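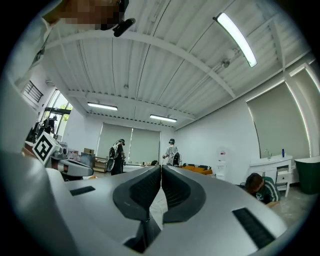

Hacer Yazıcı: The loop at the bottom of Ranton still won't close. I re-entered the whole leg from the notebook last night and Brodo gives me the same error as before, so please don't tell me it's a typing mistake.

Support > Survey data > Loop closure > Ticket 947

Search tickets and cave names

Status: open
Cave: Ranton, lower series
Software: Brodo, desktop version
Instrument: Tokano laser unit, compass and clino built in

Reply 1
I wasn't going to say typing. I was going to say calibration, and I'd like to see the calibration file before anyone goes back down there with bolts and rope for a resurvey. The error sits almost entirely in the bearings. Lengths agree with the old tape survey and the inclinations look fine. A bad station would normally spoil more than one of the three.

Hacer Yazıcı: Calibrated at the hut in February, before the trip. The unit said the result was good.

Reply 2
The unit says that a lot. Where in the hut? If it was on the table by the stove, I don't trust it. Please send the raw readings, all of them, including the ones you threw out.

Reply 3
Raw file received. Things I tried:

Swapped foresight and backsight on the legs from station 283 down. No change worth mentioning.
Took out the Aydoğan branch completely. Loop error stays, so the branch is innocent, whatever was said at the meeting.
Checked declination. Brodo was using the project default, which matches the older surveys. Left it alone.
Ran only the legs shot before the battery change. These close.
Ran only the legs shot after it. These don't close, and they all lean the same way.

So the battery is my suspect. Was it the same type as the one that came out? Steel-cased cells and a compass sensor don't get along, and the manual is vague about it.

Hacer Yazıcı: Different make. It was the spare from my lamp bag. Can't you just rotate the later legs until they fit?

Reply 4
I can, and the drawing would look lovely. I'd still rather not. A fixed correction assumes the error is the same in every direction, and with a magnetized battery it isn't. We would be hiding the problem inside a nice plan and somebody would dig toward the wrong wall.

What I need: the same battery put back in the unit, 10 shots along a known line outdoors, then the line again facing the other way. Keep your helmet and the car well clear. Attach both sets here.

Until then the later legs are marked "doubtful" in Brodo and the connection to the upper series stays dashed on the plan. Ticket stays open.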